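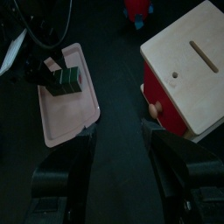

Pink tray, wooden box with the red drawer

Arnell desk organizer set, two months in. Short version — good, not great.

Bought it for the sewing corner, 1000 pins and nowhere to put them. Drawer runs smooth, no wobble. Had the Vandenberghe one before and that jammed every Sunday when I did mending. Paid 40 for the set, shipping was slow.

Bad stuff: no felt feet in the pack, so I stuck on 2 of my own. Slides a bit still. Smell when you first open it, gone after a week or so. Instructions are useless, teh drawing is upside down. 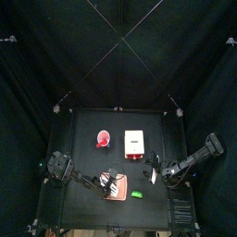 Red cup, back left of the table

Bobbins live in a cup now, didnt fit the drawer. Would of liked it deeper. Four stars — might try the Lalora in December.

Bhavana Sastry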